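Speaker notes – shared kitchen induction, session 2: the washing-up station
Brotport House, residents' program. Revised 24 Apr 2020

**Before starting**

Check that the handout is on every seat. It carries the same section titles as these notes. Speak for the full session without taking questions, then leave time at the end. Attendees who came to session 1 have already heard the rules on food storage, and these need not be repeated.

**Opening**

Good morning, and welcome on behalf of the Brotport House residents' program. This session concerns the part of the kitchen that everyone uses and that generates the largest share of our correspondence. The house has 80 residents. Last year the office received more messages about sinks than about heating, laundry and parking together.

The purpose today is to agree on how the washing-up station is used and how it is left. I will speak first about the layout, then about the order of work, and then about what happens to dishes that remain at the sink.

*(Pause. Allow latecomers to sit down.)*

**Why the layout matters**

The station was set up on the recommendation of Kullik, the firm that advised us on the shared floors. Their report ran to several versions, and the house adopted the second. It asked for a single deep basin with everything used for washing kept along the back or to the left, and the space to the right used for dishes waiting their turn.

The principle is that a person standing at the basin should be able to reach what is needed without crossing the room. Soap, brush and scrubbing pad stay within arm's length. Residents who bring their own supplies are asked to keep them in their own cupboards – the back ledge is narrow and fills quickly.

*(Next slides. Leave each one up long enough for the back rows.)* 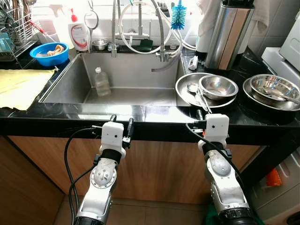
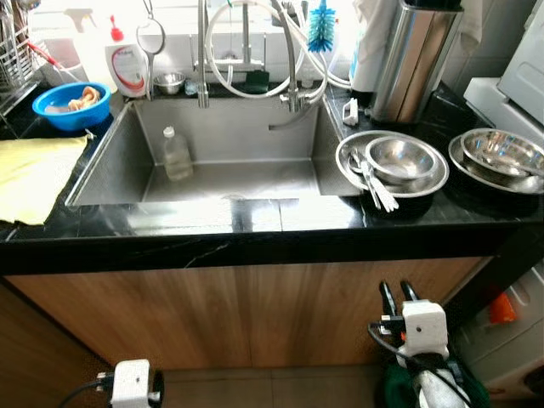
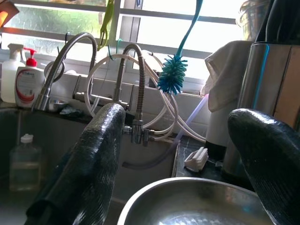 **Order of work**

Please scrape plates and bowls into the food waste container before they come anywhere near the water. The drain was cleared twice in August, and on both occasions the cause was rice.

Wash glasses and cups first, then cutlery, then bowls and plates, and leave greasy pans until last. Change the water when it turns cloudy. A small amount of soap is sufficient for a full basin, and residents accustomed to washing under a running tap may be surprised by how little is required.

Steel bowls and plates should be rinsed on both sides. Food collects under the rim, where it is easily missed, and a bowl that looks clean from above may not be clean underneath. Spoons and chopsticks are washed singly and not in a bunch.

Bottles need the bottle brush. Fill the bottle a third of the way with warm water, add a drop of soap, brush the base and the shoulder, and rinse until there is no foam. Caps are washed separately. The brush goes back on its hook with the bristles downward so that it can drain.

*(If time is short, go directly to the next section. The handout covers bottles in full.)*

**Sponges, pads and cloths**

Scrubbing pads are for steel and for baked-on food. They must not be used on nonstick pans, and they should be kept away from the polished stone, which scratches more readily than people expect. Soft sponges and cloths are for everything else.

Wring out whatever you have used and put it back where you found it. Replacements are ordered through Cisis, and the order form is held at the front office. Residents are welcome to report a worn sponge by note or in person.

**The counter and the faucets**

Dark stone shows every drop. Wipe the front edge and the back ledge once the dishes are done, and dry the stone with a cloth. Water left standing leaves a pale mark that takes considerable effort to remove.

Hoses and fittings behind the basin should be left as they are. Please do not hang cloths over them, move them aside to make room, or tighten a valve by hand. If something drips, inform the office, and Yorath will attend. The last unauthorized repair resulted in an invoice for $1,314, a sum the house would have preferred to spend on other things.

**Dishes left at the sink**

Dishes may wait to the right of the basin for up to two hours. After that, they are moved to the crate by the door, where they are kept for 8 days. Unclaimed items then join the common stock.

This rule was put to the residents' meeting and passed by more than 2 to 1. It applies equally on weekends and on public holidays.

**Closing and questions**

Collect the signed slips from the back of the handout. Questions on the dishwasher proposal belong to session 3 and should be noted but not answered today. The crate list and the supply form are on the table by the exit.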